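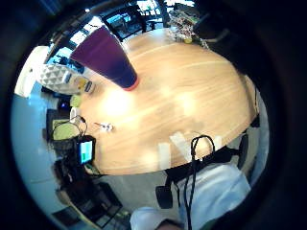

**Figure 2.** Round wooden table with a tumbler, a cylindrical container lying on its side, and smaller articles. Open horizontal surface, mixed contents (class A2 in the coding scheme).

### 3.2 Coding of loss episodes

The Hitotbridge diaries were kept on paper. Each entry describes one loss episode, defined as any period in which a member of the household looked for a portable object in the home and did not find it in the first place checked. The definition excludes objects known to be outside the home and objects that another person was using at the time. It includes objects found within seconds, provided that the diarist thought the search worth writing down. This makes the threshold partly subjective, and we return to the point in Section 5.

Diary packs were mailed to 2000 households in the Hitotbridge and Levum districts, and 1557 packs were returned in usable form. A pack was treated as unusable if the cover sheet was blank, if the pages had been filled in by more than one person without initials, or if the dates of entry could not be put in order. Usable packs contained 2544 episodes after duplicate entries were merged. Many packs contained no episodes at all. These were retained, as a household with nothing to report is a valid observation, and dropping it would inflate every rate given in Section 4.

Each episode was coded on five fields: object type, last remembered place, found place, time of day, and outcome. Object type follows the short list used by Wanigasekara, with two changes. Chargers and cables were moved out of "tools" and given their own category. Eyeglasses and sunglasses were merged, because diarists often wrote only "glasses" and the two could not be told apart from the entry. Where an entry named more than one object (for example, "keys and the letter"), it was split if the objects were found in different places and kept whole if they were found together.

Place was coded at two levels. The first level is the room. The second is the type of surface or container, in four classes: open horizontal surfaces (A), closed storage (B), floor and gaps between furniture (C), and clothing or bags (D). Class A is further divided by contents. A1 surfaces are clear or nearly so. A2 surfaces hold a mix of unrelated articles with bare space between them. A3 surfaces are covered to the point where objects rest on or under one another. The table in Figure 2 falls in A2: much of the top is bare, and the small white object at the middle left stands apart from its neighbors, while the tumbler and the container lie close together near the edge. The division between A2 and A3 depends on overlap only and takes no account of how tidy the surface looks.

Most diarists did not use these terms, and the class had to be inferred from their wording. Phrases such as "on the table" or "on the counter" were coded A with no subclass unless the entry gave further detail. Phrases such as "under the mail" or "behind the bread" were coded A3. "In the drawer" was coded B. "Down the side of the couch" was coded C, although one could argue that a couch is a surface. A jacket hanging on a hook was coded D, and a jacket lying on a bed was coded D if the object was in the pocket and A3 if the object was beneath the jacket.

The last remembered place was harder to code than the found place. Diarists were asked to write down where they thought the object was before they began to search. Several returned packs show, from the ink and the order of the text, that this field had been filled in afterward. A statement written after the object is found is likely to be drawn toward the true location. We therefore marked each entry as "before," "after," or "unclear," and analyses that compare remembered and found places use only the first group. The test was applied by eye, and no claim is made for it beyond that.

### 3.3 Agreement between coders

All entries were coded by the first author. A second coder, Jennylyn Talavera, coded a subset drawn at random within district, without access to the first set of codes. Agreement was high for room and outcome, fair for object type, and lowest for the A2 and A3 subclasses. Disagreements on the subclasses came mainly from entries that mentioned one neighboring object without saying whether it touched or covered the lost one. The coding guide was revised in March to state that overlap must be written or directly implied. Entries affected by the change were coded again in both sets, and the values reported in Section 4 are those obtained after revision.

Remaining disagreements were settled by discussion. Where discussion did not lead to a shared code, the field was left empty and the episode kept in the analysis of the other fields. We considered assigning the first author's code by default and decided against it, as it would have hidden the cases where the scheme works badly.

### 3.4 Time and outcome

Time of day was recorded in four blocks (early morning, day, evening, night). Exact clock times were requested in the pilot version of the diary but were given mostly as round hours, and the extra precision was not real. Search duration was dropped for the same reason. The Cultari pilot had shown that written durations and durations taken from a kitchen timer bore little relation to each other, with short searches overstated and long ones understated.

Outcome has three values: found by the searcher, found by someone else, and not found by the end of the diary period. The third value does not mean that the object was lost for good. No follow-up was made after the packs were returned, so late recoveries are unknown. Replacement was noted when the diarist mentioned it, but the diary did not ask about it, and the absence of a note should not be read as evidence that nothing was bought.

Households were treated as the unit of clustering in all models. Episodes from one home share the same rooms, the same storage, and usually the same diarist, and treating them as independent would understate the error. District was entered as a fixed term.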